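Friday night update from your friendly club robotics mentor! Settle in, I have a lot to say and the bus home is slow tonight, so you're getting a thread. 1/9

For anyone new, our after-school club at Hastholm is doing the Kitchen Challenge this year. 14 students, one robot arm, and a rulebook that says the arm has to get through a drink recipe step by step. Ours is coffee, which was the kids' choice (I would've gone with cereal, and I was outvoted very loudly). 2/9

They named the project Garba. I asked what it meant and got four different answers, so I've stopped asking and just put it on the forms. The team across the county at Soridholm is doing lemonade, and we're all a little nervous about how good they are. 3/9

The recipe gets split into 6 tasks and each one is scored by itself. Pairs of students take a task and own it, with the two leftover kids floating around helping whoever is stuck. I love this setup – the quiet ones end up being the expert on something, and then everybody has to come ask them. 4/9

A word about practice runs, since a parent asked. We log every attempt, good or bad, in one shared spreadsheet. As of this afternoon we're at 1,137 rows. The students wrote the notes column themselves and it's the best reading of my week. "Went for the wrong cup again, very confident about it" is a recent favorite. 5/9

Now the part I've been wanting to show you! The grinder pair has been working on the pour, where the arm holds the hand grinder, tilts it, and tips the grounds toward the clear container. You can look right into the grounds here, and the gripper is hovering just over the rim. Steel cup and white tray are on the table for company, plus a few stray beans. 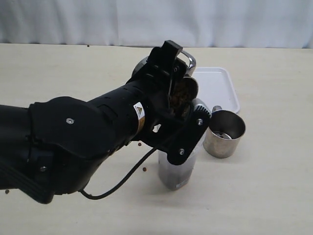 6/9

The tilt angle ate up most of their afternoon. They settled on 78 degrees as the number to try next week, and they want to slow down the last bit of the turn too, so they can see which change matters. I suggested doing both at the same time to save a session and was told, very kindly, that I wasn't being a scientist. Fair enough, I taught them that one in March. 7/9

If you're near Hastholm and have a hand grinder sitting in a drawer, we would love a spare for the practice bench. Same goes for old beans, the staler the better, as long as you're fine with never seeing them again. Drop them at the front office with "Garba" written on the bag and they'll find their way to us. 8/9

Big thank you to Tandska, the little hardware store on the corner, for letting us raid the screw bins again and for asking the kids such good questions while they were in there. Next meeting is the usual time, families are welcome to come watch the last half hour, and please send your kid with a snack because the smell of coffee makes all of us hungry. My stop's coming up, good night everybody! 9/9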